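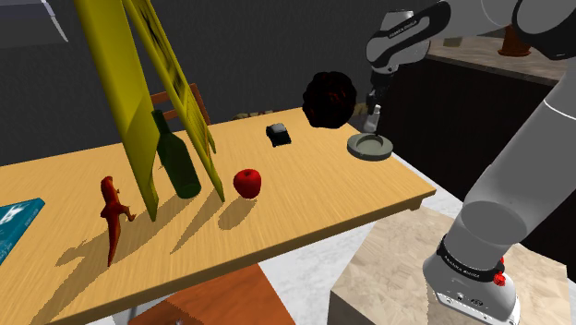 Tabletop scene with arm over dish, simulator view.

Tasska Simulation Kit, acceptance checklist
Site: Stodport
Supplier: Rotton
Date: November 12, 2018

Mark each line OK, FIX or N/A. Comments are required for every FIX.

1. License and install
OK. Installed from the September package. Needed a restart before the license was found.

2. Arm model loads with correct labels
OK. "FRANKA EMIKA" readable on the upper link and near the base.

3. Gripper closes on small items
OK. Small gray cylinder held over the dish. Grip force left at the default 70.

4. Objects rest on the table at start
FIX. Dark speckled ball is in the air above the back right of the table. Supplier to check its start height. Apple and dinosaur are fine.

5. Tall objects clear of arm path
OK for this layout. Yellow panels are on the left, arm comes in from the right. Recheck if the panels are moved.

6. Shadows match light direction
OK. All fall to the lower left.

7. Object names match the parts list
FIX. The small black block at the rear of the table is not named. Could be a box or a sponge. Need a name before we write tasks for it.

8. Repeat runs
OK. Up to 225 resets in one session without a crash. Memory use crept up, see log.

9. Seats
N/A. We ordered 4, Morelli office has its own.

10. Manual
FIX. Page 6 still shows the old menu.

Result: accepted with fixes to lines 4, 7 and 10. Hold final payment until line 4 is closed.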